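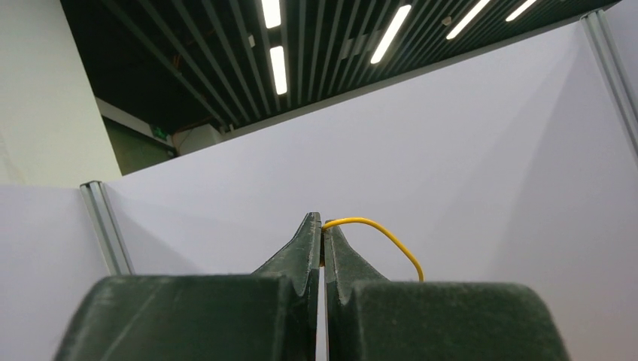

Home Browse topics Ask Tags Sign in

Doorbell transformer hums, chime very faint

Neusa Rangel
We moved into an older house in December and the doorbell barely works. Press the button and the chime gives a dull click, sometimes a weak ding. The transformer in the basement hums all day. The chime box says Cloment on the cover and takes 16 volts. My meter shows nearly 20 at the transformer with nothing connected, and much less at the chime when the button is held. The wire between them is thin and has two splices I can see. Is it the transformer or the wire?

Gemechu Shiferaw
An unloaded reading above the rated voltage is normal, so don't worry about that number. Measure at the transformer again while somebody holds the button. If it drops a lot there, the transformer is weak. If it stays up but the chime end is low, you are losing it in the wire or the splices. Turn off the breaker and redo both splices first — strip back to clean copper, twist, put on new wire nuts. Also take the cover off the chime and wipe the plungers with a dry cloth. Don't oil them. Mine stuck for years from oil the last owner used. A slight hum is fine, but if the case is too hot to keep your hand on, replace it.

Anderson Portela
just get a wireless one, took me 2 minutes

Neusa Rangel
It held steady at the transformer, so I redid the splices. One came apart in my hand. The chime is loud now. Still hums, but the case is only warm.

Related topics Help Contact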